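*Akbridge Museum Learning Service. For readers aged 8 to 11. Last checked 2020-07-27.*

# How a Museum Keeps Track of Its Things

Most people own a collection, even if they have never called it one. It may be a row of shells on a windowsill, a tin of buttons or a shelf of little figures. A museum collection begins in much the same way. Somebody keeps an object, then keeps another, and after a while it becomes hard to remember where each one came from.

Small things are often the hardest to keep in order.
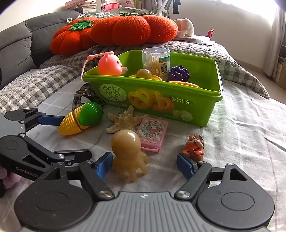

A toy octopus and a toy ear of corn. 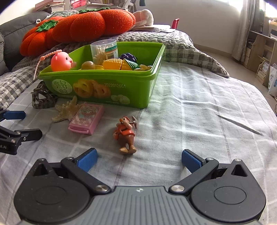
A dwarf figurine with a pickaxe, and a pink pencil case.

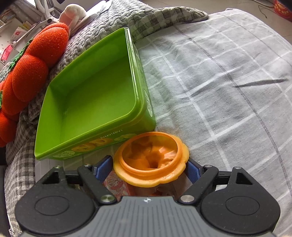 A museum has to solve this problem for a very large number of objects, and it has to solve it for a long time. The people who will look for an object may not have been born when it arrived. This guide explains how the work is done.

## What is a collection?

A collection is a group of objects that are kept together on purpose. The words "on purpose" are important. A drawer full of string, old keys and dead batteries is usually a muddle. If you decide to keep only the keys, and you want to find out what each of them once opened, you have started a collection.

Museums write down what they collect. This is called a **collecting policy**. The policy of Akbridge Museum says that we collect objects made, used or found in the Akbridge valley. When someone offers us a wonderful object from far away, we thank them and help them look for a museum that would be a better home for it.

## The Brulldale Cabinet

The oldest part of our collection is called the Brulldale Cabinet. It is a tall cupboard with 16 drawers, and it was filled by a doctor who lived in the village of Brulldale. The first page of the doctor's notebook is dated 1759.

The doctor liked nearly everything. The drawers hold stones, seeds, birds' eggs, coins, clay pipes and pieces of broken pot. Each drawer has a letter painted on the front, and the notebook explains what was put in drawer A, what was put in drawer B, and so on. For the first few drawers, the notes are very careful. They say who found each object, and in which field or stream.

After that the doctor seems to have become busy. The notes for drawer K say only "various." Drawer M has no notes at all, and it contains a large tooth. We know which kind of animal it came from (a horse), but we do not know where it was found, or who picked it up, or why the doctor thought it was worth keeping. That information is lost.

This is why people who work in museums care so much about writing things down. An object can last for hundreds of years. What people remember about it may be gone in ten.

## Step one: The object arrives

When a new object comes to the museum, it does not go straight into a glass case. It goes to a quiet room with a large table. The person in charge of this room is called the **registrar**. Our registrar is Kerstin Dalen.

The registrar asks the person who brought the object a number of questions:

- What is it?
- Who made it, if you know?
- Who used it, and what did they use it for?
- Where has it been kept until now?
- Are you the owner, and do you wish to give it to the museum?

The last question may seem unfriendly, but it has to be asked. A museum may not keep an object that belongs to somebody else. When everyone agrees, the owner signs a form, and so does the museum.

## Step two: The object gets a number

Every object is given its own number, and no two objects may share one. This is called an **accession number**. "Accession" is a long word for adding something to a collection.

You may wonder why a name is not enough. Suppose that a museum owns a brown teapot. "The brown teapot" is a perfectly good name until a second brown teapot arrives. Then you need "the big brown teapot" and "the small brown teapot." A third one comes, of middle size, and the trouble begins.

A number does not have this problem. It also stays the same if we learn something new. For many years one of our objects was listed as a butter dish. A visitor, Gunvor Grønli, had seen one like it in her grandmother's house and told us that it was made for soap. We changed the description that afternoon. The number did not have to change.

The number is written on the object itself, in a place where it will not show, such as the bottom of a cup or the inside of a sleeve. On a hard object we first paint a small patch of clear varnish, and then write on top of the varnish in ink. This can be taken off later without harming anything. On cloth we sew a small cotton label with two or three loose stitches. Sticky labels are never used, as the glue leaves a stain.

## Step three: Somebody describes it

Next, the object is described. A good description lets a person who has never seen the object pick it out from a full shelf.

This is harder than it sounds. Compare these two descriptions of the same thing:

> A nice old spoon.

> Wooden spoon, pale in color, with a round bowl and a flat handle. There is a dark burn on the left side of the bowl. The letters H.N. are cut into the back of the handle.

The first description tells you what the writer thinks of the spoon. The second tells you what the spoon is like. Words such as "nice," "old," "pretty" and "strange" are left out of museum descriptions – one person's strange is another person's ordinary.

The describer also writes down any damage. If there is a chip in a plate on the day it arrives, the record should say so. Then, if somebody finds two chips next year, we know that one of them is new.

## Step four: It is sorted

Now the object has to be put into a group. There are many ways to sort, and each is useful for a different question.

| Way of sorting | What it helps you find |
|---|---|
| By material | All the things that need the same kind of care |
| By use | All the things for cooking, or farming, or play |
| By place | All the things from one village or street |
| By date | All the things from one period |

In the storeroom, objects are placed on the shelves by material. Metal rusts in damp air, so iron tools are kept in the driest room. Paper fades in strong light and is kept in closed boxes. Wool must be guarded against moths.

In the computer, one object can belong to several groups at once. A tin whistle is made of metal, is used for music, and may have come from the school. A person can search for any of these and will reach the same whistle.

## Step five: It goes to its place

Our storeroom is in a building called Nillanari, at the edge of town. It has 600 shelves. Every shelf has a code, and the code is written beside the object's number in the record. If the object is moved, even for an hour, the person who moves it must write down the new place.

Houda Naciri looks after the shelves at Nillanari. She wears clean gloves for most objects and carries only one at a time, using both hands. Before lifting anything she decides where she is going to put it down, and she makes sure that the space is clear.

In March of every year, the staff choose a number of records and go to see whether the objects are where the records say they should be. Most of them are. When one is not, the search starts with the shelves just above and below.

## Why are so many things kept out of sight?

The museum has 3000 objects, and only a small part can be seen in the galleries on any one day. Visitors sometimes ask if the rest are being wasted.

They are not. Some objects are too easily harmed by light and can be shown for only a few months before they must rest in the dark. Others are lent to schools or to other museums, such as the one in Arrieta. Many are used by people who are trying to learn something. A student may wish to compare a whole tray of clay pipes, and for that purpose the plain ones are just as useful as the fine ones.

## Making a record of your own

You can keep records of a collection at home. You will need a notebook, a pencil and an adult's permission before you write on anything.

1. Choose the collection. It should be small to begin with.
2. Give each object a number. Start at 1 and do not use any number twice.
3. Write the number in the notebook, and leave at least half a page for each object.
4. Describe the object. Say what it is made of, what color it is, and how long it is in inches.
5. Write down where it came from. Ask your family if you are not sure.
6. Make a drawing.
7. Note where the object is kept.

If you give an object away, do not tear out the page. Write the date and the name of the new owner at the bottom.

## Words to know

**Accession number:** the number that belongs to one object and to no other.

**Collecting policy:** the rules that say what a museum will and will not collect.

**Record:** everything that has been written down about an object.

**Registrar:** the person who looks after the records.

School groups may visit the registrar's room by arrangement. Teachers should write to Teodor Söderlund at the Learning Service and state the age of the class.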